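Ticket 239 - left gripper keeps dropping out mid-recording
Opened by: Bastien Baudry, Uvmont student robotics club
Product: Traredex hand-held gripper pair, club kit
Opened: August 2024
Status: closed, with one leftover question

Hi again! Sombat asked me to write everything up in one place instead of sending it in little bits through the chat, so this is the whole story from the start. Sorry if it rambles.

We're doing the packing task for our project this term. Two grippers, one person, an open carton, and a bunch of household stuff that has to go in or come out one item at a time. The recordings get turned into training examples for the arm we'll be using at the Wirkia meet in October. The first batch went fine. Then the left gripper started losing its tracking in the middle of runs. The file keeps recording, but the position for the left side just freezes, and when we play it back the left hand hangs in the air while the right one carries on without it.

1. Checked the boring stuff first

Swapped the cable. Swapped the battery. Restarted the laptop (twice, because I forgot to save the log the first time). Same freeze. I also wiped the lens on both units with the cloth from the kit. No change that I could see.

2. Swapped hands

This was Sombat's idea and a good one. I put the left unit in my right hand and the other way round, then did 8 short runs. The freeze moved with the unit, so it wasn't me and it wasn't the side of the room. I was honestly a bit relieved, as people had started blaming my wrist.

3. Tried easy items against hard ones

I wanted to know if it depended on what was being held. Soft packets gave us no trouble at all. Small stiff boxes did, mostly when I pinched them hard and kept them up close. I don't love the ones with a shiny logo either, but I can't prove the shine has anything to do with it.

The little brown 老凤祥 box, between the blue fingers, is the item I used for most of this test. The carton is on the sofa with the rest of the set standing up in it, and the second gripper is working at the right side.

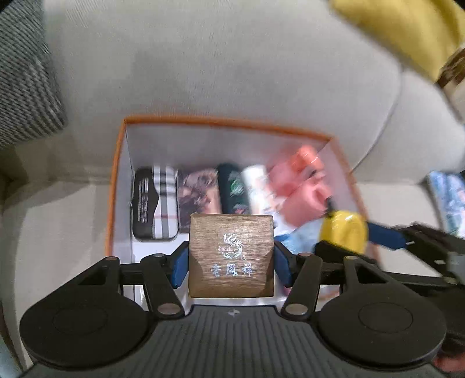 4. Looked at the finger linkage

With the power off I opened and closed each gripper slowly by hand. The right one moves smoothly all the way. The left one has a tiny catch near the closed end - you feel it more than you see it. One of the pivot pins was a bit loose. When I squeezed hard the arm shifted sideways and the whole unit gave a little jolt, and I'm guessing that jolt is what threw the tracking off. I snugged the pin up with the small driver from the Chevalier tool roll. Not super tight, just until the wobble was gone.

5. Ran it again

Did 6 full runs with the same items in the same order. No freezes! Then I did 2 more where I squeezed way harder than I ever would in a normal take, and the second of those froze for a moment near the end and came back by itself. So it's much better but I wouldn't swear it's cured.

Reply from Sombat Phetsri:

Nice work on the hand swap. Please put a dab of the blue thread locker on that pin before the next session and leave it overnight. Keep the bad recordings in their own folder, don't delete them, I want to look at the jolt in the motion log. And go easier on the boxes. They only need enough grip to stay put.

Back to me:

Thread locker is on. Bad runs are in the folder called left_freeze, with my notes in the text file next to them. I went through the list again this morning with a lighter squeeze and everything tracked to the end, so I'm fine with closing this one.

The leftover question is whether we should check that same pin on the right unit too, even though it feels okay. If yes, I can do it when I come in to charge the batteries. I'd need the tool roll back from the drive team first.

Recent tickets
Laptop fan very loud while exporting
Recording stops when the lid is closed
Where do the spare finger pads live?
Playback shows left and right swapped
Charger light stays orange
Request: second carton for the packing task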